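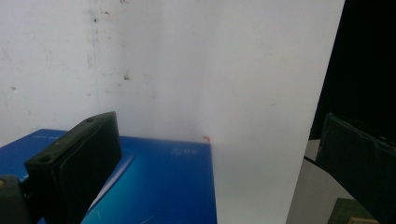
Reviewed by Vusumuzi Naidoo | Storage | March

Home Reviews Storage Kitchen Contact

I keep the Totby box from Unora since four months, and I want to write fairly about it. It is a cardboard box in strong blue with a lighter curve over the top, and the print has a nice shine. I use it flat by the wall, for cables and small papers.

The size is good for me. It took 313 sheets and still closed. The lid is a little tight in the first week — after this it moves well.

My complaint is the edge. The blue side stays pretty, but the cardboard below the print is weak, and I expected more from Unora. I tried glue and it did not hold long. The Protby model has a thicker wall, but it costs more and comes only in gray.

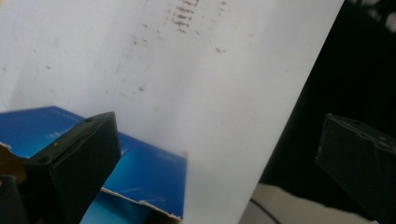

The torn edge, with brown cardboard under the blue.

For light things I can recommend it. For books, no.

Comments (2)

Adams: Same problem with mine, on the short side. Tape works better than glue.

kitchen429: Does the lid come off completely, or only fold?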